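Clusunville library opens study room with desks set up by students

CLUSUNVILLE – The public library has opened a study room for middle and high school students on its second floor, in the space that held the periodicals collection until last winter. The room has 13 desks and stays open until 9 p.m. on school nights through the end of the spring term.

Manee Sombatkul, who runs youth services at the library, said the idea came from students who were doing homework on the stairs when the main reading room filled up. She asked the town for money in the fall and received enough for lamps, outlets and paint. The desks came from the old Mivthorpe school building, which closed two years ago.

"They were sitting in storage and they were perfectly good desks," Sombatkul said. "We tightened the legs and cleaned off the gum."

Students can sign up to keep a desk for a term and arrange it as they like, as long as everything fits on the desk or the shelf that goes with it. Six of the desks have been taken on that basis. The rest are first come, first served. 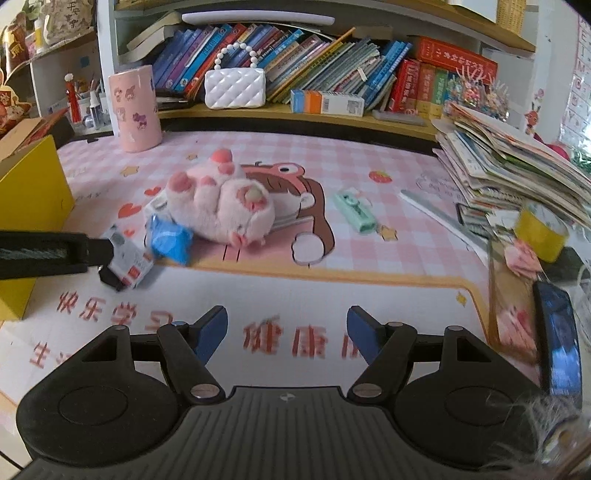

Sombatkul said the library wanted the room to feel different from a classroom and put very few limits on what students bring. Food has to be wrapped, and drinks need a lid. Desk mats are encouraged, partly to protect the old desktops, and the students have taken to them. One desk has a pink-and-white gingham mat printed with hearts, stars and a cartoon girl in a pink hood, with a plush pig lying on top of it and a wooden shelf unit full of books behind. Other students have kept to a lamp and a pencil cup. Anything left on a shared desk at closing time goes into a bin at the front counter, where it can be picked up the next afternoon.

The shelves were paid for by Limsakul, the hardware store on the town square, which also gave the library a discount on the paint. Zestside, the café across the street, is offering students with a library card a small hot chocolate for $2 after 4 p.m.

The room has been busiest between dinner and closing, Sombatkul said. On one evening in February, shortly after it opened, 11 students were there at the same time, and most of them stayed until the lights went down.

The library has not decided whether to keep the late hours over the summer. That depends on staffing – the evening shift is covered by part-time employees whose contracts end with the school year – and on next year's town budget.

Students who want a desk for the term can ask at the youth services counter. A parent or guardian has to sign the form for anyone under 14.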